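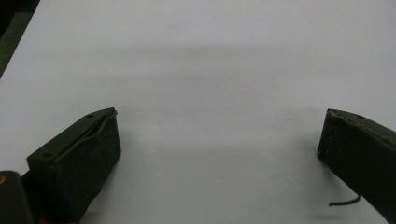

Sachets: do they need a system?

I've read a fair bit of advice about loose sachets, most of it from people selling dividers. Desmond Lindqvist swears by a filing arrangement with 48 labelled slots. I gave it a fortnight in August and went back to a box.

Pick a box with a hinged lid

Separate lids wander off. A cream plastic one with a green lid that flips right back does the job, and you can fill it nearly to the rim before it becomes a nuisance. Mine cost less than the labels did.
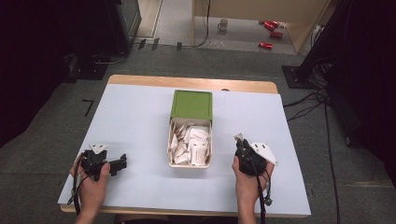

Don't bother standing them in rows

Rows last until somebody wants one from the back. A jumble is fine if everything in it is the same sort of thing. Mix in stock cubes and yeast and you'll be digging, whatever the storage books claim.

Check the small print now and then

Tip the box to one side and rummage. The flat ones are easy to read, the crumpled ones need smoothing out first. Myrtle Ruiz-Ortega says folded sachets always leak at the crease. I've yet to see it, but I use those up first.
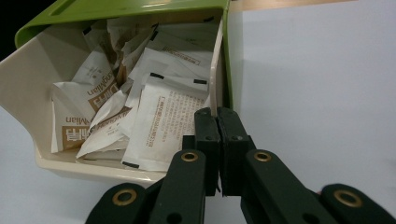

Wiping the box

Warm water and a drop of washing-up liquid. Dry it properly before the paper goes back in. I wouldn't pay for a special spray.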